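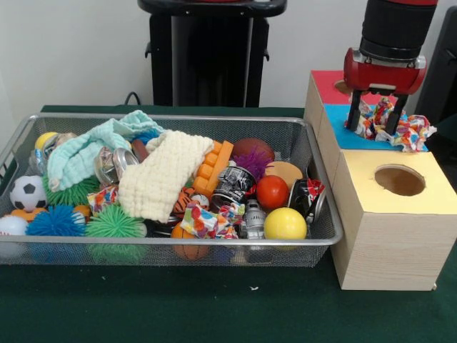
Report on a Visit to the Cevmont Handling Laboratory, Drarkport

Submitted 2019-02-25

Purpose of the visit

The Automation Working Group was invited by Cevmont to attend a demonstration day at its handling laboratory in Drarkport. The group had asked to see several grippers tried on mixed, unsorted items, as the sorting line proposed for our returns building will have to deal with soft goods and hard goods arriving together. Four members attended. Our host was Brijesh Tiwari, who manages the laboratory and who remained with us throughout the day.

This report records what was shown, the results we noted, and the points the group wishes to raise before a purchase is considered. It should be read together with the requirements paper circulated last July.

Arrangements

Visitors were met at the main entrance and given a short safety talk. The laboratory occupies the ground floor of a former print works and holds three working cells. Each cell has one arm, a table, and a controller cabinet against the side wall. A fourth cell was being rewired and was not shown.

Mr. Tiwari explained that the cells are kept as similar as possible so that one part can be changed at a time. Over the day we saw two grippers on the same arm, then two controllers with the same gripper, and finally a brief trial of a second camera position. The group found this order helpful, although it left less time for the cameras than the agenda had promised.

The test items

All trials were picks from a wire-mesh basket. The laboratory fills it with small balls of different surfaces, soft spiky toys, crushed drink cans, a toy building block, a small figurine, and several pieces of cloth. A stepped pair of wooden boxes with holes in their colored tops stands to the right of the basket as the place for sorted items.

Members asked why so few of the items resembled goods from our own building. Mr. Tiwari replied that the selection is meant to cover kinds of difficulty: things that roll, things that bend, things that shine, and things that catch on their neighbors. The group accepted this, but has asked that a second set of trials be run with items we supply.

First trial: two grippers

The first comparison was between the two-finger gripper that Cevmont fits as standard and a suction head supplied by Dedex. Each was given 40 picks from a basket that was refilled and stirred by hand between runs.

The two-finger gripper failed on 3 picks. Two of these were smooth balls that rolled out as the fingers closed. The third was a can lying flat against the mesh, where the fingers could not reach below the edge. Cloth gave less trouble than we had expected. Patterned fabric was picked as a loose bundle and carried to the boxes with folds hanging on either side of the fingers, and it was released cleanly when the fingers opened fully. When the fingers opened only partway, a fold sometimes stayed behind on one side, and the operator then changed the setting.

The suction head failed on 9 picks. It handled the smooth balls quickly and well. It did poorly on crushed cans, where the cup could not seal against the creases, and it could not lift the knit cloth at all. Mr. Tiwari noted that Dedex offers a larger cup for porous materials, which the laboratory did not have available on the day.

It was the view of the group that the two-finger gripper suits our mix of goods better. One member asked that her reservation be recorded: the failures on round items would matter more in our building than in the laboratory, as a dropped ball on an open floor is a hazard to staff.

Second trial: two controllers

The afternoon session compared Cevmont's own controller with one made by Mittal, using the two-finger gripper in both cases. The difference was most noticeable at the moment of contact. With the Cevmont controller the arm slowed well above the basket and came down at an even pace. With the Mittal controller the approach was faster and the final slowdown came later. On two occasions the arm touched the rim of the basket, stopped, and had to be reset by the operator.

The Mittal unit was easier to set up. Grip force, opening width, and speed are all found on one screen, and a member of our group with no earlier training was able to change the closing force after a few minutes of instruction. The same change on the Cevmont unit required a password and a visit to three separate menus. Mr. Tiwari said that a revised menu is planned but could not give a date for it.

Third trial: camera position

The cell normally uses a fixed camera. For the last trial a second camera was mounted on the opposite side. The intention was to see whether items hidden under cloth could be located without first moving the cloth away. Only a small number of picks were made before the laboratory closed, and the group does not consider that any finding can be drawn from them.

Matters to be followed up

Cevmont has been asked to provide the written results for all runs, including those made before our arrival. We have also asked for the expected life of the gripper fingers and the cost of a replacement pair. Mr. Tiwari stated that the laboratory changes them every 300 hours, but was unable to say whether this reflects wear or simply habit.

The group will send a box of sample goods to Drarkport. Members are requested to choose items from the returns shelves that are known to cause trouble, and to include at least one garment with a zipper and one with a drawstring. Nothing containing glass should be sent.

The group thanks Mr. Tiwari and his staff for their time. Copies of the operator's notes from the first trial are held in the planning office and may be consulted on request.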